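3.2 Where the sponge lives between washes

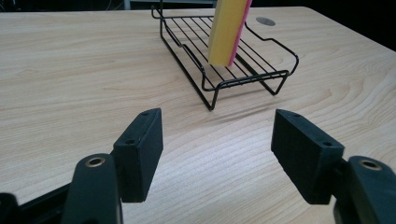 Figure 3. Wire dish rack and two-layer sponge on a tabletop.

When we first began visiting kitchens for the Hulum study, we meant to ask only about plates and cups, and it was Yae Sugawara who noticed how often people wanted to tell us about their sponges instead. Of the 240 households that kept the diary through June, a good many wrote at length – and with real feeling – about the proper resting place for a thing that costs next to nothing. Some swore by the edge of the sink, others by a saucer, and one lady in Sakai had given hers a little china boat that had once held her mother's pickles. The habit we came to call "parking" is the one that interests us most, where the sponge shares the rack with the crockery. Stood on its narrow edge, as in Figure 3, with the yellow foam and the pink scrubbing layer both left open to the air, it takes up very little of the wire floor, and there is still room beside it for a bowl or two. Several diarists laid theirs flat and were quite content with that, though they did mention turning it over at bedtime. We were also told, more than once, that a rack with legs is easier to wipe under, and we have kept those remarks with the 1021 diary entries on drying and draining, which are taken up again in the next section.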